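Save game won't load after moving to a new PC

2 min read
Print | E-mail

covach_fan
Posted November 27, 2025

I have a long career save in Covach Manager (season 9). I copied the save folder to a new PC and the game now stops at 42 per cent on the loading bar, then drops to the desktop without an error. A new career loads normally. The save file is about 700 MB. Both machines run the same version and I have already reinstalled once. Is the file damaged?

Linar

Probably not. Covach keeps the career in 2 parts: the save itself and an index file in a separate profile folder. If you copy only the save, the loader stops when it looks for the index.

1. Close the game and turn off cloud sync.
2. On the old PC, open the profile folder and copy the file with the same name as your career.
3. Paste it into the profile folder on the new PC.
4. Start the game and load from the career menu. Do not use Continue, as it still points to the old path. 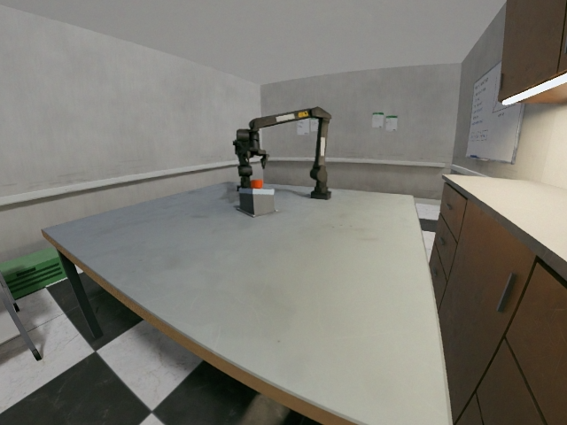 Rendered view: table with two black robot arms at the far end.

If the old PC is gone, hold Shift while selecting the save and choose Rebuild index. Match reports from earlier seasons are lost, but squads, finances and fixtures are kept.

Savchuk

Same thing happened to me with Vorkis, different game though. Try running as administrator.

covach_fan

Index file copied, career loads. Running as administrator made no difference.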